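Garnalside Guest House: Frequently Asked Questions About Things You Left Behind

I left something in my room. Do you have it?
Probably. We find things under beds, behind radiators and, in one case we still discuss at breakfast, inside the kettle. Write to Britta at the front desk with your room number and the dates of your stay. "It's a black charger" narrows the field to the entire drawer, so give her something more to go on.

How long do you keep lost property?
60 days. After that, clothing goes to the thrift store on the square and anything edible has long since been dealt with. Passports, keys, wedding rings and hearing aids are kept in the safe until we reach you. Eckhard has held on to one set of dentures since January and would like them claimed.

What counts as small soft stuff?
Anything you could lose in a duvet: hair ties, headbands, sleep masks, baby socks, drawstring pouches, toys under a certain size. These make up most of what we find. Items from the same room stay together on one table until they are logged, so a pouch is not parted from whatever was lying next to it. 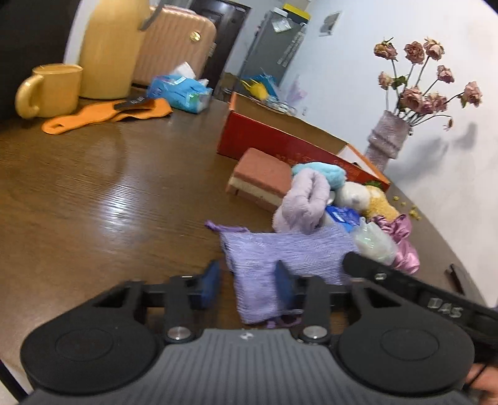
Small soft stuff, purple pouch and neighbors.

Do you look inside bags and pouches?
Yes, once, to see if there is a name or anything that might leak. We don't read diaries. We do read the first page of paperbacks, and occasionally the second.

My child's stuffed animal is missing and nobody here is sleeping. Can you hurry?
Plush toys jump the line. Tell us the color, which bits are worn off and what it answers to. If it went through with the sheets, it will come home cleaner than you remember, and your child may hold this against us.

Can you mail my things back?
We can. You pay the postage plus 2 dollars for the envelope. Scrunchies and other flat, squashy items go in a padded mailer. Anything with a face gets a box. We ship when the postage has been paid, and a promise to pay it soon does not count, as Victor learned with the snow boots.

What if I don't want it back?
Say so and we'll stop writing to you. Guests are sometimes too polite to tell us they abandoned a thing on purpose. If you left the ceramic owl deliberately, we understand completely.

Somebody else claimed my headband. What now?
It happens with the popular colors. We ask every claimant for the room number and one detail that isn't in our message to them. Please don't describe your headband as "soft." They are all soft.

Do you take things that were left at the bus stop?
No. Try the bus company. We took in an umbrella once as a kindness and by spring we had 237.

Will you hold an item until my next visit?
Yes, if you have a booking. Put a note on the reservation and it will be waiting in a paper bag with your name on it, spelled to the best of our ability.

Page last updated Oct 23, 2018. Lost property desk: ask for Britta Dreßler, or Azadeh Akbari on Britta's days off.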